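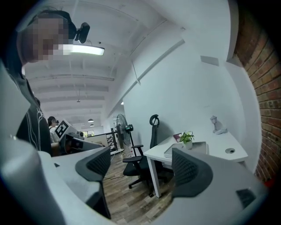 Software for landlords and sole traders

Ciltix Tax Diary

If you have ever sat down in January with a carrier bag of receipts and a sinking feeling, you are very much the sort of person we had in mind when we put the Tax Diary together. It is a small, friendly record-keeping program for people who fill in their own Self Assessment return — landlords with a flat or two, music teachers, window cleaners, anyone whose income arrives in dribs and drabs and has to be accounted for sooner or later.

You type in what came in and what went out, pick a heading from the list (the headings follow the boxes on the return, so you won't be left wondering where the boiler service goes), and the Diary keeps a running total and an estimate of the tax building up. If you make payments on account, it shows those too, with both due dates and the balance still to find.

Adaeze Ogbonna wrote the first version for her own lettings in Pusham, and she still answers a good many of the support emails herself, so please do write in if something puzzles you. She would much sooner explain a thing twice than have you guess at it!

What you get

Room for up to 6 properties or trades in one diary
Up to 4000 entries a year
A mileage log, with space for the reason for each journey
Receipt storage, searchable by supplier or amount
A year-end summary to copy from or send to your accountant
Import from Wutov and Cisternas spreadsheets

The May 2020 update adds a separate page for grants and other one-off support payments, which a lot of you had asked for, and lets you change the year-end date on a trade without starting again.

Please note that the Diary does not file the return for you and does not give tax advice. For anything knotty, such as selling a property or taking on a partner, a chat with an accountant is money well spent.

Price

£170 for a licence covering 3 tax years, including updates and email support. One licence covers one household, so couples who let jointly need only buy it once.

Runs on Windows and Mac. Download link sent by email after payment.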